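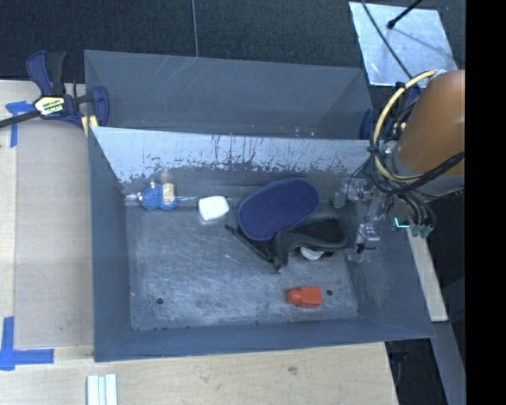 Dénes Bakos wrote in to ask whether the Grisell finish can go straight over old, scratched-up metal, or whether you have to take the whole thing back to bare steel first. He's got a pair of tool chests that belonged to his uncle and he'd like them to look decent without losing a month of evenings to it. Good question, and I get it often enough that I'm putting the answer up here on the product page where people can find it.

Short version: no, you don't have to strip it. Scuff it, wash it, let it dry, paint it.

Longer version. Grisell is a brush-on enamel for sheet metal that gets knocked around. Parts bins, chests, shelving, cabinet doors, that kind of thing. I started mixing it for my own shop in Billadberg after trying pretty much every can on the hardware store shelf and getting tired of chips by April every single year. It's thick, it levels out nicely if you leave it alone (please leave it alone!), and it sticks to old paint as long as the old paint is sticking to the metal.

So that's your first test. Press a strip of good tape down hard on the old finish and yank it. If flakes come up, that area needs scraping. If the tape comes up clean, go ahead and sand with 200 grit until the shine is gone, then wipe it down with Istix cleaner or plain dish soap and water. I like Istix because it doesn't leave a film, but I sell it too, so take that for what it's worth.

Deep scratches will show through one coat. They'll mostly fill in with two. If you can catch a fingernail in it, you want a dab of filler first, or you learn to live with it, and I've got plenty of drawers at home where I learned to live with it.

Rust is a different story. Grisell isn't a rust converter and I'm not going to pretend it is. Wire brush anything orange and crusty, prime it, and then paint. Borbély primer is what I keep in stock and it plays well with the enamel. I've had trouble with a couple of the cheap spray primers wrinkling, so do a test patch if you're using something else.

What you get

One can is 600 ml. For a tool chest like the ones Dénes described I'd buy 2 cans and expect some left over for touch-ups. Colors are shop gray, pale blue-gray, dark green and a red that's a little more orange than it looks on screen. Gray is the one everybody buys and it's the one I run out of.

Drying

Give it 45 minutes before you touch it and overnight before the second coat. Then comes the hard part, a full week before you start throwing wrenches in there. I know. I've cheated on this and I've got the dents in the finish to show for it, right at the bottom of the drawer where everything lands.

Brushes clean up with mineral spirits. Foam rollers work on big flat sides but they leave a bit of an orange peel texture, which I don't mind on shelving.

Shipping

Cans go ground only, so no overnight, sorry. Dented lids happen now and then. If yours shows up leaking, send me a note and I'll mail another one.

Price list updated 11/11/24. The dark green is on backorder, everything else ships from the shelf.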